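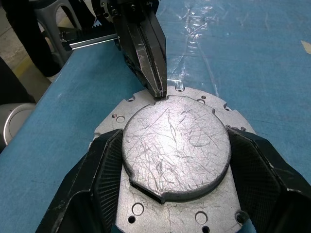
5. Teaching the two-arm hold

Applies to the Jitside dual-arm kit, firmware 29 or later.

5.1 Set the left and right grippers to Hold in the Anard panel.
5.2 Close the fingers on the part at low force.
5.3 Press Save Pose. Do this for each arm.

Caution: keep hands off the table while either arm is live.
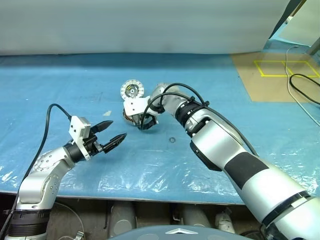
5.4 Run the saved poses at slow speed and watch the cables at both wrists. If a cable pulls tight, stop and teach the pose again.

Note: small rings and bearings need their own pose. Do not reuse the one for the housing. 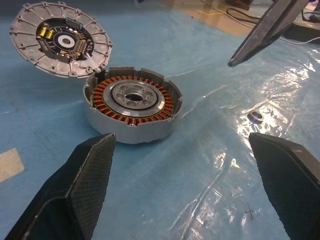 Can I use my own gripper pads?
Use pads supplied by Muscombe. Other pads change the grip force, and error 991 may appear.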